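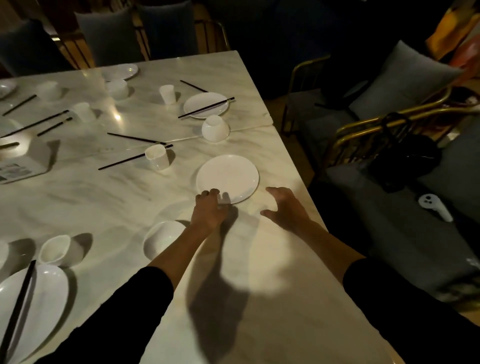
Mavia wanted the bowls to the right of the plates, and the message said so twice. It also said the guests would be at the Brindine by seven and that the soup would not wait.

I put the phone face down on the windowsill and went back to the marble.

I had taken the job in April, when the Stundavine laid off the whole dining room. The Brindine was smaller and paid 20 dollars an hour. The table was two tables, really, and when the room was booked for a family they were pushed together. The join never closed all the way. My first week I stood a cup on it and the cup went over, and after that I kept everything on one side or the other.

That evening it was the Hồ family, three generations of them. They had booked in the grandmother's name, though she had died in the winter. The deposit was 980 dollars and her daughter had paid it in cash. She asked for white dishes and black chopsticks and no flowers.

"No flowers at all?" I had said.

"She thought they got in the way of the food," the daughter said.

I worked one place at a time. Plate first, then bowl, then cup, then the chopsticks. My own mother laid a table the other way, chopsticks first, and then built the rest up against them. I tried it once at the Stundavine and was told to stop. At home I still do it.

It was ten to six. The light was coming down bright from overhead and everything on the table had a shadow. I could hear the kitchen through the wall — lids, the tap, someone dragging a crate. I picked up the next bowl and the next cup together, one in each hand, and for a moment could not remember which went down first.

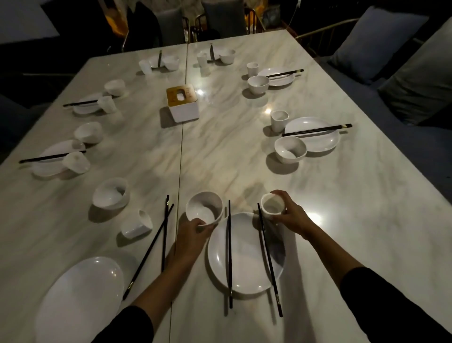 Bowl, then cup.

The daughter came early, by herself, with her coat on. She walked the length of the table and back again without touching it.

"How many did you set?" she asked.

"What the booking said."

"That has her in it."

I said I could take one away. It would be no trouble, I said, I would only have to move the others up a little.

She thought about it. Then she pulled out the chair nearest the door and sat down and put her bag on the floor.

"Leave it," she said. "My brother always brings somebody."

I went to tell the kitchen they could start the soup.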